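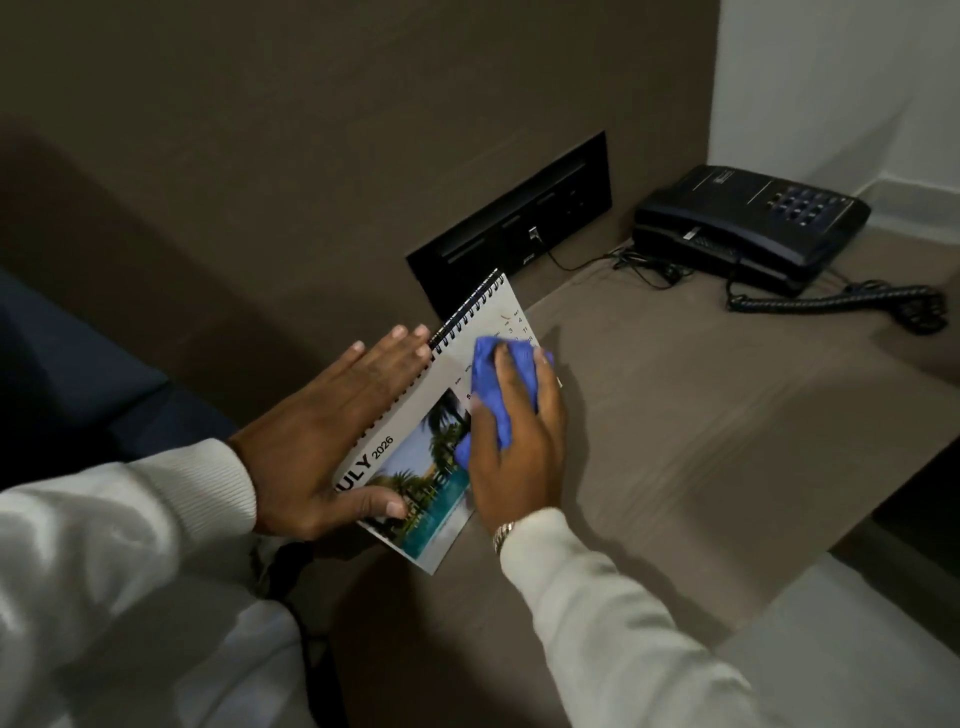
Kirsten Hedegaard wrote to us that she had read three accounts of the same composer's childhood and found three different birthplaces, and asked how a reader was supposed to choose. Her letter is still the best short statement of what Maklow is for.

About Maklow
Posted in March by Noelia Ibarra

Maklow publishes short biographies of people working in music, film, advertising and design. The library holds over 1,000 entries, of which 121 concern people in the early part of their careers. It is free to read and does not require an account.

Each entry follows the same order: early life, education, career, and selected work. Writers are asked to support every date and place with a source that a reader could find, such as a school record, a program note or a published interview. Where sources disagree, the entry states the disagreement and lists both versions. We do not estimate net worth, and we do not report on the family life of any person who has not spoken about it publicly.

Our Editors
Entries are prepared by a writer and checked by a second editor who has not worked on the draft. Noelia Ibarra directs the biography desk and has final approval of new entries. Longer profiles – those that run past 200 lines – are read by 5 editors before publication.

Corrections
The subject of an entry, or any reader, may request a correction in writing. The request should name the entry, quote the line in question and give a source. Changes are noted at the foot of the entry, with the earlier wording kept on file.

Partners
Maklow shares its index of names with Odau, a catalog of stage and screen credits, and with the Thakur Reading Room, where printed copies of selected profiles may be consulted on request.

Last updated: March

Recent Items
How We Treat Stage Names
Guidelines for New Writers
Odau Index: Questions and Contacts
Notes on the Avus Profile Series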